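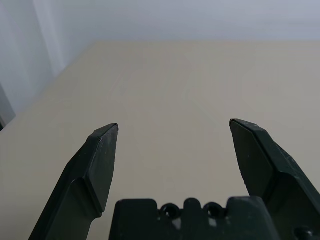

Spent the weekend on next year's equipment list for the small arm cell, and I'm going to write it out in posts so I stop answering the same email. 3/13/22, prices are what we were quoted, yours will differ. First line on the list is spare fingers. The pair on there now is dark green, matte, with small pale specks and scuffs near the left tip and more flecks on the right one. I have one spare set in the drawer. I want three.

Fingers are cheap next to everything else, so people leave them off the budget and then buy them in a rush with express shipping. Last July we paid more for the courier than for the parts. Put them on the list as a yearly item, same as gloves and wipes.

If you print or machine your own, budget the time too. Ilaria Sala does ours and it eats most of a day per set once you count fitting and checking that the tips close evenly. I charge that day to the cell. Otherwise it looks free and we never plan for it.

Second line, the arm itself. We got quotes from Zillmont and Benedetti. Zillmont was lower on the arm. Benedetti was lower once you added the controller, the cable set and the mounting plate. Ask for one price with everything needed to pick up a part on day one. Both of them will do it if you ask twice.

Someone asked why not used. I looked. The used one from Ivlow was 35 percent under new, no warranty, older controller. The software we run doesn't support that controller and I'm not paying someone to make it work. If your software does, it could be a good buy.

Third line, wrist camera. Small item, but check the connector before you order. Ours needs a right-angle plug or the cable rubs when the wrist turns. We've replaced 2 cables since we started, both worn in the same spot.

Table. We have a plain beige top and I'd buy the same again. Light, one color, no pattern. Dark parts are easy to pick out on it. Ottavio Ferri wanted a black one because it hides dirt. Our fingers are dark green going on black, so I said no and he's fine with it.

Do not forget bolting the table down. Our quote for that came from building services and it took longer to get than the quote for the arm. Ask for it first.

Training. Two people, minimum. We sent one the first time, Ettore Piras, and then he went on leave and the cell sat there. This year Concetta Longo goes as well. The course is priced per seat with travel on top, and travel was the bigger number.

Service contract. Susel offers one for 40 dollars a month per arm that covers phone help only. The next level up includes a yearly visit. I'm taking the phone one for the first year and holding money back for one paid visit. If we don't use it, it goes to fingers.

Reply to a question: no, I don't budget by hours of running time. I tried. We don't log hours well enough for it to mean much. I go by what we bought last year, plus whatever broke that I didn't expect, plus a bit.

What I got wrong last time: no money for screws, inserts and small brackets. Each one is nothing. Together they came to more than the camera. There's a line for them now called small hardware and it has a real number in it.

What I'm still unsure about is a second gripper with a wider opening. The V on ours has a decent gap when it's open, but the new boxes are wide and I haven't measured all of them. Tiziana Messina is bringing me samples. I won't put a price in until I've had them next to the fingers.

Order of buying, if the money comes in pieces: table and bolting, then arm with everything, then camera, then spare fingers, then training seats. Book the seats early even if you pay late. The spring course fills up.

The sheet goes to the plant office this week. If they cut something I'll post what and how much.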